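Open day at the Covo sample hall

Covo opened its sample hall to visitors for one day this month, on 14 December 2024. The company makes shirts and training wear for small clubs and for a few streetwear labels, and it had put out a call for anyone who wanted to see how a club shirt gets from sketch to first sample. I signed up for the morning slot with my friend Ruoxi Zhong, who runs the kit orders for our five-a-side league.

We arrived a little early and were handed a badge, a map and a tote bag with fabric swatches in it. The map was needed. The building used to be two separate units and the numbering on the doors still follows the old plan, so room 3 comes after room 5.

The first stop was the drawing room, where Boyang Cheng talked us through the new shirt for Pralludance, a dance and football club that wanted one top for both sides of what it does. The brief asked for long sleeves, a plain collar and a crest that could be read from the back row of a hall. He had pinned up the rejected crests next to the final one. I preferred one of the rejects, a heron standing on one leg, but it was dropped when the leg kept vanishing in the stitching at small sizes.

He spent a good while on sleeves. A long sleeve on a playing shirt has to stay put at the wrist when the arm is up, and still not pull at the shoulder. Covo cuts the sleeve slightly forward for this. Ruoxi asked if it made the shirt harder to fold for packing, and he said yes, a bit.

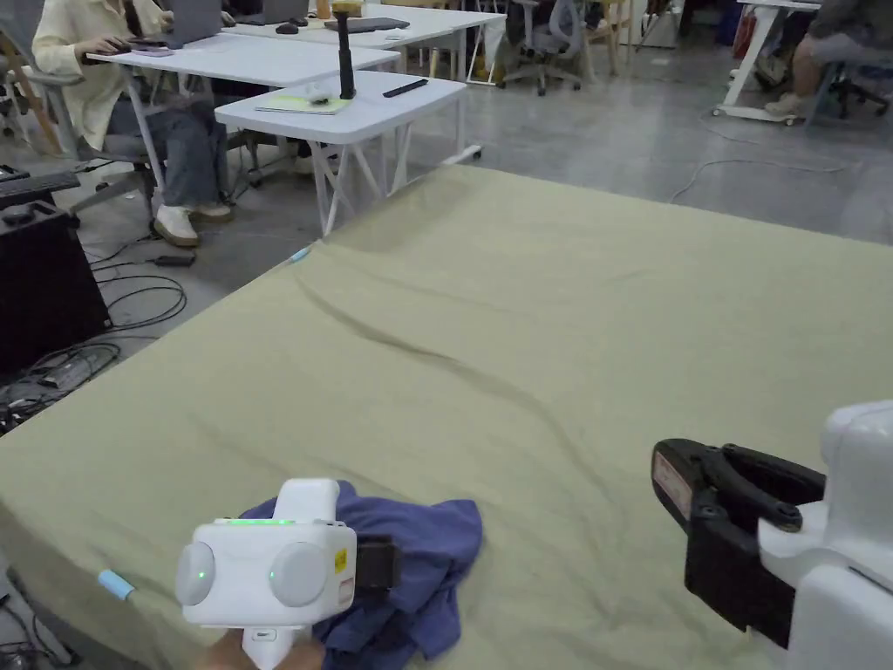

Dark blue cloth on the green table cover, Covo sample hall.

From there we went to the cutting section. Covo still cuts first samples one at a time, and only moves to stacked cutting once a shirt has been approved. The cutter showed us the paper pattern for a size medium and the marks that line up the side seams. We were allowed to handle the offcuts. The Okabe fabric, a brushed knit they bring in for winter tops, was much softer than I expected from the swatch, though it also picked up every bit of lint in the room.

A screen on the wall listed the current order book. The biggest line was for 2,810 shirts, with no name against it. The smallest was 46, for a school team. Boyang said small orders take almost as much setting up as large ones, and that the price per shirt reflects that. Our league orders fall closer to the school end, so this explained a few invoices.

Coffee was in the corridor. There was one urn and a long line for it, and the milk ran out before we reached the front.

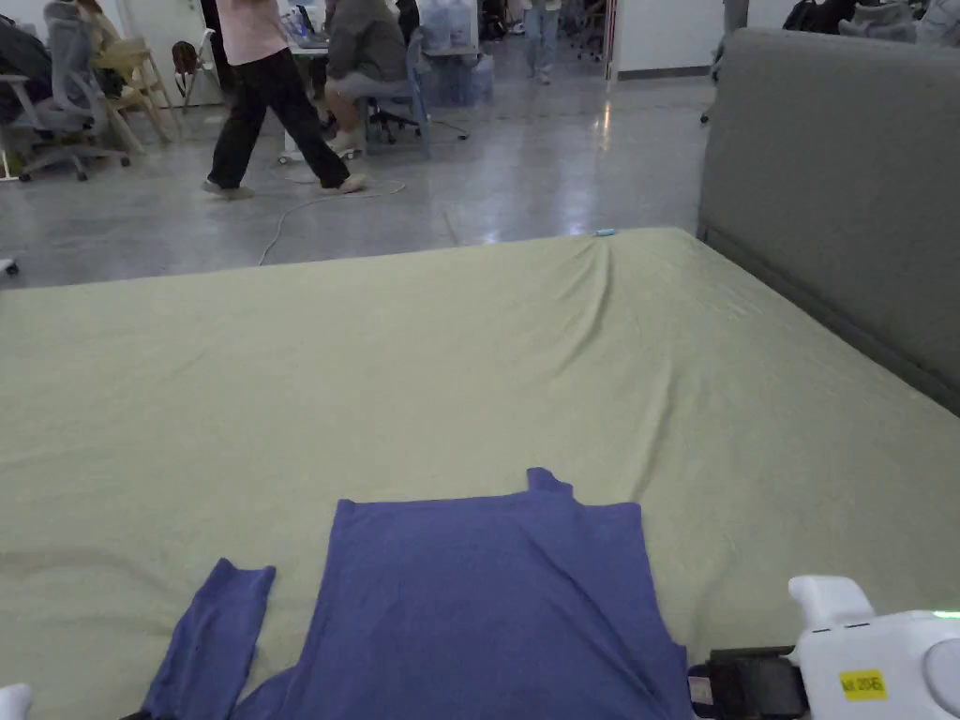

After the break we had a talk on wear testing. Each new shirt is washed, worn and washed again before it is signed off, and the testers fill in a form after every round. Most of the complaints on the forms we saw were about labels: scratchy ones, ones in the wrong place, ones that came off in the machine. Covo has now moved to a printed neck mark on nearly everything. The speaker passed around two copies of the Oltach away shirt, one new and one at the end of its test. The color had held up well. The crest on the older one had started to curl at the lower corner, and the supplier has been asked to change the backing.

There was time for questions. Someone asked about names and numbers, and whether they could be taken off when a player leaves. The answer was that they can on some fabrics, but you will usually see where they were. Ruoxi wrote that down — our number seven has changed hands a lot.

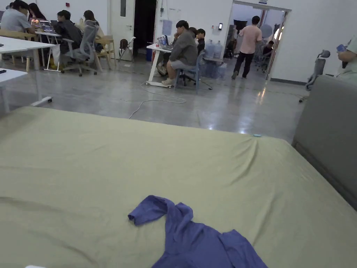 Getting there and what to bring

The hall is a ten-minute walk from the bus stop, mostly uphill. Parking is on the street and fills early. Entry was free, but places had to be booked online, and the afternoon slot was already full when we signed up. Bring a warm layer, as the cutting section is kept cool.

There is a small shop by the exit with seconds and old samples, cards only. I bought a gray training top with a crooked hem, and Ruoxi left with the price list and a form for the spring order. Covo is taking names for the next open day at the front desk and by email.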